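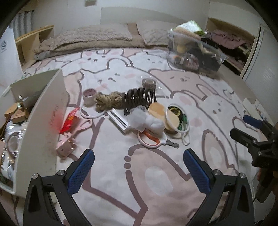
Citlali Alvarado
Bedding Buyer, Hevlow

Carnach Kids' Sheet Set – Twin, Full and Queen

There are two kinds of printed sheets for children. One kind looks wonderful in the package and feels like a paper tablecloth. The other feels fine and comes in beige. We have spent a fair amount of time looking for a third kind, and the Carnach set is the closest we've come without having to open a mill.

It's 100% cotton percale, woven plain and left mostly alone. If your reference point is hotel sateen, percale will strike you as crisp, even a little bossy, for the first few washes. Then it gives up and turns soft. Children tend to kick off blankets at 2 in the morning and complain about being cold at 2:15, and a breathable sheet won't fix that, but it does take "too hot" off the list of grievances.

What's in the set

One fitted sheet, one flat sheet and one standard pillowcase in Twin. Full and Queen come with a second pillowcase. Yes, we sell the flat sheet with it. We're aware that most kids under ten regard the flat sheet as something to be shoved down to the foot of the bed and left there until laundry day. You can buy the fitted sheet alone from the drop-down menu, and about half of you do.

The fit

The fitted sheet has pockets 16 inches deep and elastic all the way around, including the short ends, where cheaper sheets like to economize. That covers most mattresses with a topper. On a thin bunk mattress you'll have some extra fabric to tuck under, and on a bunk you will be tucking it while lying on your stomach with your head against the ceiling, so we had a label sewn into the top and bottom hems that says which end is which. It's a small label. Estrella Zavala in our returns department asked for it for more than a year, and she would like it known that returns marked "doesn't fit" dropped after we added it.

Prints

The Carnach prints change with the season and we don't control which ones come back. Right now you can choose from pale animals, planets, a rather serious set of tractors, and plain stripes for the child who has announced that they are no longer a child. Prints are pigment-free reactive dye, so the pattern is in the yarn and you won't feel a rubbery patch under your cheek. Colors soften a little over time. The tractors hold up best, for reasons the mill has declined to discuss.

Light backgrounds show marker. Dark backgrounds show toothpaste. Choose your opponent.

Washing

Wash warm with like colors and tumble dry low. Take the sheets out while there's still some dampness in them and pull the hems straight, and you can skip ironing, assuming you were ever going to iron a sheet with planets on it. Expect a little shrinkage on the first wash. The pockets are cut to allow for it.

Skip the fabric softener. It coats the cotton and makes percale feel faintly greasy. For stains, use cold water first, then an enzyme detergent, and leave it alone for an hour. Hot water on a fresh nosebleed is a mistake you make once.

How it compares

We also carry the Hesa jersey set, which costs less and stretches over nearly anything. It's soft from day one and pills by about the third month. If your child is between beds, or you need a spare set for the 3 a.m. change, buy the Hesa and don't feel bad about it. The Bermúdez organic set is nicer than the Carnach and priced like something you'd keep behind glass. We'd put it on a guest bed.

From customers

"Fourth set of sheets in this house and the first one still on all four corners in the morning. Took off a star for the stripes being more gray than the blue in the listing." – Wenceslao Hinojosa

"Crunchy at first. My daughter called them the loud sheets. Fine now." – Braulio Arellano

We have since fixed the blue in the listing.

Returns

You have 60 nights, slept in and washed. After that, seams and elastic are covered for two years against ordinary use. Forts count as ordinary use. Scissors don't. Write to Abundio Salinas at the service desk with your order number and a photo of the problem, and he'll usually answer by the next afternoon.

Queen is out of stock in tractors until May.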